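Search project reports Go

Akham Household Handling Project
Progress report to the Nemden Fund, second period
Prepared by Amancay Jara, data lead, with corrections by Constanza Maldonado

Summary

The collection is behind on homes and ahead on examples. We said we would record in 20 homes by the end of June and we have recorded in 10. We said each home would give us 400 usable demonstrations, and most have given us more, mainly because people who agree to lend us a table tend to let us keep it until dinner. The money is fine. The schedule has been redrawn in a way that I think is realistic, a word I also used in the last report, so please read the section on risks before taking my side.

A reminder of what you are paying for

The aim is a policy that can sort small household things out of a mixed pile: pick one item, put it where it belongs, go back for the next. We teach it by example. A person holds the Droltunier, our hand-held gripper, and does the job with it at ordinary speed while the camera on the tool records what the fingers see. No arm has to be carried up anyone's stairs. Training happens later at Akham, on machines that do not need to be offered coffee.

During the first period we collected almost everything on a gray bench in our own building. The resulting policy was excellent on a gray bench in our own building. Your reviewer pointed this out with more tact than I have just shown, and the second period was planned around that comment.

What was done

We moved all collection into homes. The bench has been retired and now holds the printer.

Constanza rewrote the instructions for the people doing the demonstrations. The old version ran to several pages and told them how to approach an object, at what angle, and where to pause. They followed it faithfully, and we got a library of people moving like a forklift in a hospital. The new version fits on one side of a sheet. It says to pick up whatever you would pick up next, to put it in the right place, and to stop talking to the gripper. The last item was added after we listened to the audio.

The demonstrations improved at once. People now nudge a thing aside to reach another, change their minds halfway, and take soft items by whatever corner presents itself. All of this used to be marked as error and thrown out. We have gone back through the first-period recordings and restored what we could, with some embarrassment.

The finger pads were changed too. The original ones were smooth and let fabric slip out, and our collectors had learned to pinch hard enough to make the tool creak. The ridged ones hold cloth better and have been in use since early in the period. Recordings made with the smooth pads are kept in a separate set, since the policy seems to have picked up the hard pinch along with everything else.

What went wrong

Tracking, first. To turn a demonstration into something a robot can repeat, we have to recover where the tool was at each moment, and we do that mostly from its own camera. This works when there is something to look at. On a plain white table in a plain white kitchen the software believed that the gripper had left through the ceiling. We lost all the recordings from that home. The family had cleared the table and put everything away to help us, and I did not have the heart to tell them, so they will find out from this report if you publish it.

Our visit sheet now asks hosts to leave the room as it is. This is harder to get than it sounds. People will sign a consent form for a camera in the living room without reading it and then refuse to let us in until they have wiped the counter.

Second, the labels. We had hoped to name every object in every pile. By the middle of the period it was clear that the naming was taking longer than the recording, and that two careful people could disagree for an entire morning over whether a thing was a sock, a sleeve for a bottle, or part of a toy. The categories have been cut back to the ones the task needs: soft, stiff, packet, and other. "Other" is doing a lot of work and we are watching it.

Third, the cable. The one running from the right side of the tool catches on chairs, cloth edges and sleeves. Acuña, our workshop, sent a clip that holds it closer to the handle. The clip is good. It also presses the power button if you grip the tool the way a left-handed person does, and Constanza is left-handed, so we found this out quickly and several times. A revised clip is promised.

Evaluation so far

We trained one interim policy on everything recorded up to the end of May and tested it on a robot arm at Akham, using piles made up by someone who had not seen the training data. It handles stiff objects well when they sit apart. It handles packets reasonably. With soft items it picks with great confidence and is sometimes right. The most common failure is taking two things at once: the cloth it wanted and whatever was lying under the cloth. The second most common is closing on a highlight, where a bright reflection on a shiny surface appears to be read as an object. It will go back to the same patch of glare with a persistence I would admire in a junior colleague.

I have not put a success rate in this section. The test set is still small, and a number would travel further than it deserves. There will be one in the next report, with the piles photographed so that you can judge how hard they were.

Changes to the plan

We would like to drop the separate kitchen task and put its hours into mixed piles. The kitchen recordings we have will be kept and released with the rest. The people who collected them were told that the data might be used, and I would like it to be true.

We would also like to lend out 2 tools in place of one during the next period. Nearly all of our lost days came from a single tool being in the wrong town, at Acuña, or in the back of Constanza's car, which for scheduling purposes is also a town. The second tool exists and has been calibrated. It needs a case and a line in the budget, and the case is cheap.

The remaining homes are booked in outline. We are no longer asking for homes in any particular order, and we take whichever one says yes. The earlier plan, under which large apartments came first and small ones second, was drawn up by me and did not survive contact with anyone's calendar.

Risks

The main risk is that collectors get too good. After a few sessions they begin to plan the pile ahead, and the demonstrations turn smooth again, which brings back the forklift. We are rotating people more often and shortening the sessions. A collector who starts giving advice to the others is moved to uploading for a while.

The second risk is that hosts keep tidying. See above. I have no technical measure to propose.

The third is the June date, which is gone. The revised one is in the budget sheet you already have, and it includes time for the sort of thing that has happened every month so far.

Mixed piles in real homes

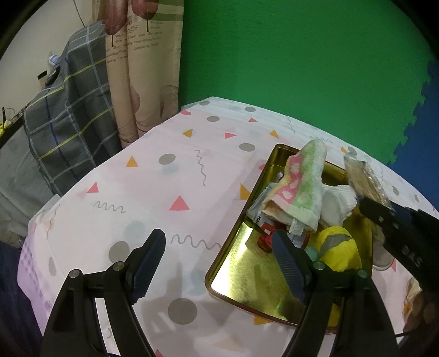 Mixed piles are where the coming period's hours should go, and we would rather spend them on ordinary household mess than on anything we could arrange ourselves. The useful difficulty is in the overlaps. A fuzzy striped item stands up on top of the heap, a crumpled white cloth beside it, and a packet lies over gray fabric, so the first grasp has to choose among things that touch. The shiny red object is half behind a finger, and the policy has to learn to put up with that, given that the fingers come along on every trip. The bare part of the metal tray carries exactly the kind of white glare that our interim policy tries to pick up, and I want many more examples of a person paying it no attention. For tracking I could not have ordered better than a tablecloth covered in triangles, dots and squiggles. Constanza has asked whether the fund would pay for one like it for every home. I said that I would mention it, and would count the request as met if you declined politely. We would, however, like an answer on the second tool before the next bookings go out.

Related reports
Akham Household Handling Project: first period report
Notes on the Droltunier finger pads
Visit sheet for host homes (revised)
Nemden Fund: guidance on changes to an agreed plan

Contact | Copyright Akham | Back to top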